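September, 7.40 in the morning

Slept badly, up early, so I started on the drawers before breakfast. The plan from last week stands: every small item in the work room gets a place in a closed drawer, and whatever has no place by the end of the month goes to the Gundstead tip.

Measured first. The shelf to the left of the window is 64 cm wide and takes two units side by side with room for the tape dispenser. I had written 46 in the old notebook, digits swapped, which explains why I bought the narrow organiser from Plosier in the spring and have been annoyed with it ever since. Corrected the entry and initialled it.

Emptied the loose tins on to a tray. Contents, in order of volume: wood screws, picture hooks, curtain gliders, fuses, drawing pins, pencil stubs, keys. Of the keys, 22 in total, I can identify the front door, the shed, the meter cupboard and both bicycle locks. The rest went into an envelope marked UNKNOWN with the month on it. If none has been asked for by spring they go as scrap.

Fuses sorted by rating. Two were dead on the meter and are in the bin. The 13 amp ones are over-represented and I should stop buying them.

### Mid-morning, the three-drawer unit

The question I had been putting off was whether three drawers is enough for a unit that sits on a table, or whether I should hold out for one of the taller Tomby ones. Arguments for the taller: more capacity per square centimetre of table. Arguments against: the top drawer ends up at a height where I can't see into it sitting down, and a tall light unit tips when an upper drawer is pulled sharply. I have had that happen and spent an evening picking map pins out of the rug.

Three it is. The pink fronts would not have been my choice, though against the black body they are easy to find from across a room, and the round black knobs suit me better than the slot pulls on the Plosier, which catch a fingernail. The rounded top is a nuisance in principle, as I don't trust anything to stay on a curve. The little reddish-brown cube with the two dots stays up there well enough.

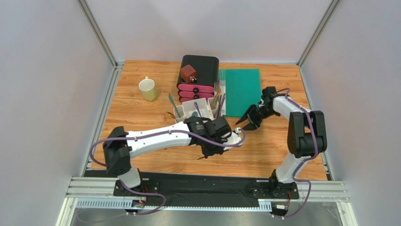 ### Allocation

- Top drawer: things used daily. Pencils, the short rule, scissors, the good tape. Nothing that rolls under anything else.
- Middle drawer: things used weekly. Batteries in their carton, fuses in a tobacco tin, labels, spare blades with the edges taped.
- Bottom drawer: heavy things. Screws and hooks, in lidded boxes only. Weight at the bottom is the whole of the stability calculation as far as I am concerned.

Labels go inside the drawer, on the left wall, not on the front. Label tape on a coloured front looks like an office, and the adhesive leaves a grey line when it comes off.

Knob screws: worth a quarter turn every few months on any unit of this kind. The one on the old bedside chest worked itself free over a winter and took the thread with it. Added to the list for the first of each quarter, next to the smoke alarm.

### 2 p.m.

Lunch late. Went through the Arrieta catalogue again for drawer liners. They do a ribbed rubber one in rolls, and a felt one that I distrust because it holds sawdust. Ordered the ribbed, one roll. Cutting it will want a paper template first - card from a cereal box is fine - with 2 mm off each side so that it lies flat.

Tried grouping the screws by length and by head at the same time, which needs 8 boxes and leaves one of them with almost nothing in it. By length only, it fits in fewer and I can read the head by looking. Went with length.

Rejected: dividers made from the old Plosier partitions. They are a centimetre too tall and the plastic splits when scored. Tried two, split two, swept up.

### Evening

The tray is clear except for the pencil stubs. Anything shorter than my little finger has gone, the others are sharpened and bundled. The narrow organiser is wiped out and by the front door for the charity shop, with its spare feet in a bag taped to the back.

Outstanding:

- liners, on order
- label tape, the 8 mm, none left after the fuse tin
- a decision on the curtain gliders, which fit no rail in this house
- felt pads under the unit on the shelf, as the shelf marks easily

Windy tonight and the work room window is rattling again. Wedged it with a folded bus ticket. It needs a proper strip of foam, and I know there was a strip of foam, because I moved it this morning. Have checked the middle drawer and the bottom one. Will look in the bin tomorrow when there is light.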